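Posted 28 September 2020 by storniline_fan
Reading time: 2 minutes

We use cookies to remember your settings. OK

Hard case or soft pouch for sunglasses?

storniline_fan: I'm a total convert to the hinged hard case! Two years of pouches, two scratched lenses. Since April everything lives in a box with a lid and I love it.

kimach12: Too bulky for me. My Nuvska pouch fits a shirt pocket and cost 8 bucks.

melnychuk: Hard case all the way, but check the hinge. Mine opens to nearly 180 degrees and now it won't stay shut in my bag.

kimach12: See, pouches don't have hinges :)

storniline_fan: Ha, fair. But sit on one and tell me how it goes! I also like a case that's fun on the outside and plain black inside — easy to spot on a shelf. Dark lenses, thick black frames, blue case, pale green squares with white lines: 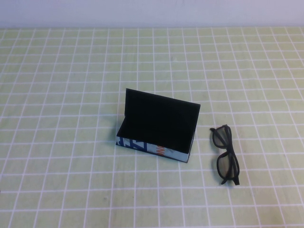
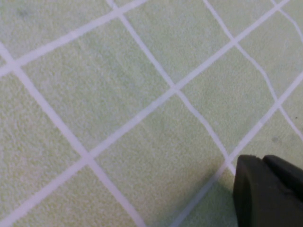
Anyway, fold the arms in first, left one then right, and lay them in lenses up. I wipe out the lining every couple of weeks too, grit in there does as much harm as keys.

melnychuk: Lenses up, yes! Had it backwards for years.

kimach12: Still team pouch. Will try a case for the beach though.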